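Tea, again

Quick one tonight, dinner's on and I said I'd write this up before I forget it all.

So we've moved off the fruit for now and onto tea. Tanvir's idea. I wanted something with a mug because everyone who visits asks if it can make them a cuppa, and the answer's been no for months. Still no. But closer.

Way it works: I hold the arm by the wrist and walk it through the job, it remembers the path and the gripper open/close, then we do it again. And again. 117 goes at the teabag so far. Some of them awful. Jhair reckons the awful ones are useful if you fix them halfway through, so I've stopped binning them unless I knock the mug right over.

Things I've learnt, no particular order:

Go slower than feels natural. My early ones are all jerky, you can feel it in the playback, the arm does this little shrug at the end that is 100% me.

Pyramid bags are easier than the flat ones. More to grab. The flat ones just fold up and slide out.

Start with the mug handle somewhere differnt each time. I didn't, for the whole first batch, and then Maribel turned the mug and that was that. Arm went straight to where the handle used to be.

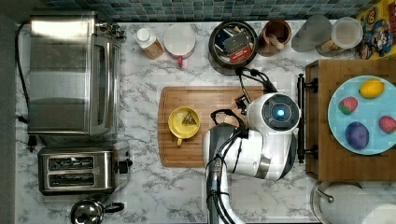 Remote control vs hands on

Did two sessions with the remote rig as well, from the lounge, watching on the laptop. Hated the first one. No feel at all, I kept closing too early. Second one was better once Yeison turned the speed down and I quit trying to steer with my whole body.

Upside is your arms aren't in the way, so what the cameras get is what the robot will get later on. With hand guiding there's always an elbow somewhere. Gilberto thinks we should drop hand guiding altogether. I don't. For the fiddly bit, getting the bag over the rim, I still want to feel it. Maybe remote for the reach and hands for the last bit? Dunno if the two sorts of data will even mix properly. Asked on the Usuvard forum, no reply yet.

No hot water in any of this by the way, Mum. Kettle comes later, if ever.

Next up is getting the bag back out, then the fruit again becuase I miss the fruit. Will post the numbers when I've tidied the spreadsheet. Right, rice is boiling over, gotta go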